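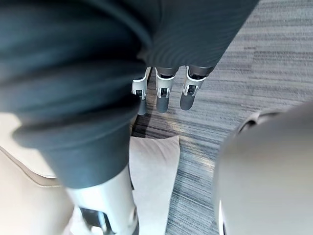

Dark gray fabric at the Kuzmenko open day.

Kuzmenko holds its open day once a year, and on 11th May I went with my sister, who is refitting the waiting room at her dental practice. The firm makes furniture and sells flooring from the same building, a short walk from the bus station. Doors opened at 9 and parking was free, but the lot filled early.

The tour started in the cutting room. Azadeh Bahrami led our group and kept a steady pace. She showed us how a hide is marked up in chalk before cutting, with scars and thin patches left for the undersides. We were not allowed past the yellow line while the press was in use, so the people at the back missed most of it. The talk on foam was easier to follow. She passed samples of the different grades around, and the cheap one was still flat when it came back to her.

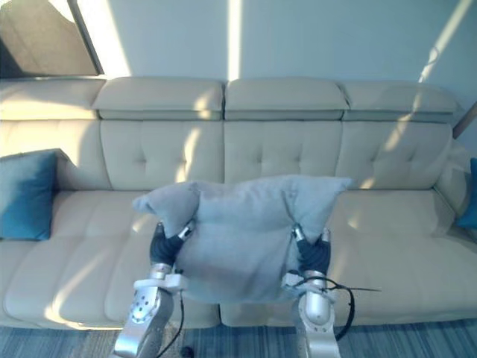 Pale leather needs more care than most buyers expect, and the staff were frank about it. Jeans leave dye on it, and the cleaner they recommend has to be used every couple of months. My sister had gone in wanting a light color. She liked the long cream sofa with the buttoned back and the teal pillows at the ends, but she could not see it lasting in a room full of children. The same model comes in a dark brown called Rorance, with a wait until the end of June. The price was just under $3,000 before delivery, and delivery is extra above the ground floor.

Flooring was next. Most of it was commercial grade, and the Lolel range was on offer for the day. 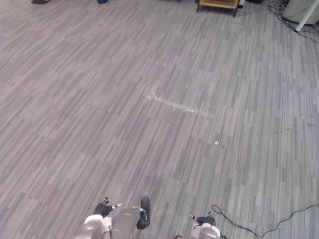

Long, narrow carpet tiles in mixed grays.

A fitter explained that staggered tiles hide wear better than a plain roll, and that a damaged one can be lifted and replaced on its own. He advised buying a spare box at the start – shades vary between batches, and a match can't be promised later.

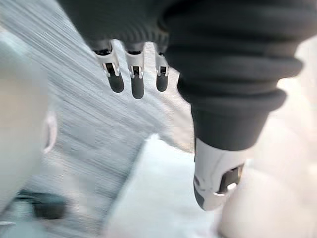 He also went through adhesives, and recommended the kind that stays tacky for anyone who rents. We asked about fitting over old vinyl. He said it can be done if the vinyl is sound and clean, but he would want to see it first.

Lunch was sandwiches and coffee in the canteen, included in the ticket. The afternoon tour is the same as the morning one. My sister took home two leather samples and a quote form, and the shop stayed open until three.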